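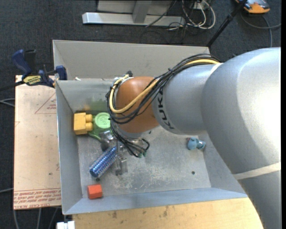
Was gehört in die Kiste und was nicht? In die Kiste gehört, was klein ist und noch gebraucht wird, alles andere kommt in den Hof.

So hatte es Liliana Morelli am ersten Tag gesagt, und Yen-ting Hsiao hatte genickt, obwohl sie nicht wusste, woran man erkennt, dass etwas noch gebraucht wird.

Die Werkstatt Fu in Ziltbridge wurde im Oktober ausgeräumt. Hui-mei Fu hatte sie von ihrem Vater übernommen und zwölf Jahre lang keine Schublade geleert. Jetzt war der Mietvertrag gekündigt, und am Monatsende sollte der Schlüssel zurück an die Verwaltung in der Sendudgate.

»Was ist mit dem hier?«, fragte Yen-ting. Sie hielt einen Türgriff hoch.

»Hof«, sagte Liliana.

»Kiste«, sagte Hui-mei von hinten.

Der Griff kam in die Kiste. Es war eine alte Blechkiste, grau, der Boden zerkratzt. Hui-meis Vater hatte jeden Abend hineingelegt, was auf den Werkbänken übrig geblieben war, und am Morgen hatte er es wieder herausgeholt und an seinen Platz gebracht. Als Kind durfte sie ihm dabei helfen. Sie wusste damals von jedem Teil, wohin es gehörte. Bei den meisten wusste sie es immer noch.

Gegen Mittag kam So-ying Fang mit Suppe. Sie aßen im Stehen. So-ying sah in die Kiste und nahm einen kleinen Schlüssel heraus, an dem ein Papierschild hing. Darauf stand 1112.

»Wofür ist der?«

Hui-mei drehte das Schild um. Die Rückseite war leer. »Das weiß ich nicht«, sagte sie.

»Dann Hof«, sagte Liliana.

Hui-mei steckte den Schlüssel in die Jackentasche und aß weiter.

Am Nachmittag trugen sie die Regale hinaus. Der Händler von Skuvonell zahlte 100 Euro für alle zusammen und wollte wissen, ob die Blechkiste auch zu haben sei. Liliana schaute zu Hui-mei. Hui-mei schüttelte den Kopf.

Um fünf war es draußen fast dunkel. Yen-ting fegte, Liliana schrieb die Zählerstände auf. Hui-mei und So-ying hoben die Kiste zu zweit an und trugen sie zum Auto. Auf halbem Weg mussten sie sie absetzen.

»Wo willst du damit hin?«, fragte So-ying.

»Erst mal in den Flur«, sagte Hui-mei und griff wieder zu.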